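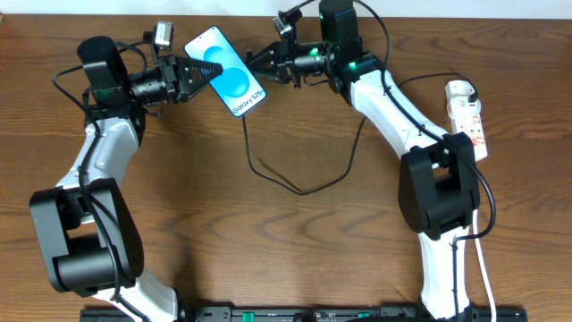

Two robotic arms and a smartphone over a wooden tabletop

Skornitham Allotment Society
Minutes of the meeting held on August 26, 2020

Chair: Priya Kapoor
Minutes: Ferdinand Widmer

1. The minutes of the previous meeting were agreed and signed.

2. Water supply. The meter at the Kelelent gate read 938. Members noted that the lower tap continues to drip. Mr Widmer is to obtain a price from Haketti for a new valve.

3. Plots. 2 plots on the north side remain unlet — both are to be offered to the waiting list before the end of September.

4. Shed roof. It was resolved to accept the quotation from Fuchs, subject to a limit of £1000. Proposed by the Chair and carried.

5. Any other business. Bonfires remain prohibited until further notice.

The meeting closed at 8.40 pm.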